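Club boat storage over winter: who is responsible for a junior's dinghy?

Posted in: Sailing clubs and junior sections

Asked by Etenesh Teshome

I should be grateful for guidance on the position of parents whose children keep a dinghy in a club compound outside the sailing season. My daughter has a single-handed boat at the Plidunier club. The junior section has written to say that all boats must be moved from the summer racks to the lower compound by the end of November, and that any boat left on the racks will be moved by the club "at the owner's risk".

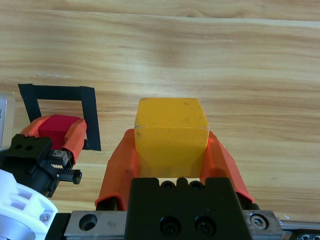
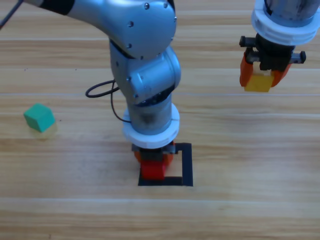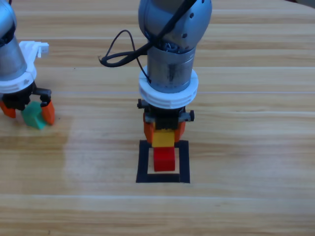
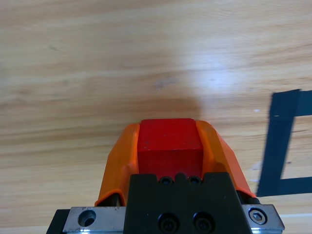

Coloured blocks held between orange fingers: yellow in the first picture, red in the fourth.

The letter raises three matters on which I have been unable to obtain a clear reply.

First, the boat is on loan to us under the Jalent scheme, by which a family has use of a hull for two seasons and then returns it. The scheme agreement describes us as "keepers". The club's letter refers only to owners. I do not know which of us is expected to move the boat, or who would bear the cost if it were damaged in the process.

Secondly, the lower compound floods. Last winter the water reached the trolley axles on the river side, and several covers were lost in high winds. I have asked whether a place on the bank side may be reserved and was told that places are given out on the day.

Thirdly, the winter fee is charged for the full period although we intend to take the boat home after the last training weekend. The junior handbook says nothing on the point.

I would add that we have no wish to be in dispute with the club, which has been most helpful to my daughter in other respects. Any advice from those familiar with club rules would be appreciated.

Posted by Gudeta

The starting point should be the berthing terms that you accepted when the boat was first given a space. These are usually separate from the junior handbook and are often printed on the back of the application form. If you no longer hold a copy, you are entitled to ask the club secretary for one.

On the first matter, most clubs define "owner" in their berthing terms to include any person who has charge of the boat. If yours does, the duty to move it rests with you, and Jalent need not be consulted unless the agreement requires it. You should nevertheless write to the scheme and state where the boat will be kept. Many loan agreements require notice of any change, and failure to give it can affect the insurance.

The words "at the owner's risk" do not relieve the club of all responsibility. If those moving the boat are careless and it is damaged, a notice of this kind may not protect the club. It is a good deal simpler, however, to move the boat yourself and avoid the argument. Please also confirm with the insurer that the policy covers storage ashore in a compound that is known to flood. Some policies require the mast to be lowered and the hull tied down at both ends.

As to the fee, I would expect it to be payable for any boat that occupies a space on the first day of the winter period. Should you remove the boat before then, a written request for the charge to be withdrawn ought to be considered. It should reach the secretary before the invoice is issued.

Posted by Monell

Our club has the same arrangement and places are given out from 8 in the morning. We were there early and had no difficulty obtaining a bank side place. Members arriving later were placed by the river.

Remove the bungs and take the foils home.

Posted by Etenesh Teshome

I am obliged to you both. The secretary has now supplied the berthing terms, and clause 24 defines an owner as "the member in whose name the space is held". That is my daughter, who is a junior member, and I have asked whether a parent may sign on her behalf. I have also written to the scheme. The question of the fee remains open and I have requested that it be placed before the next meeting of the sailing section.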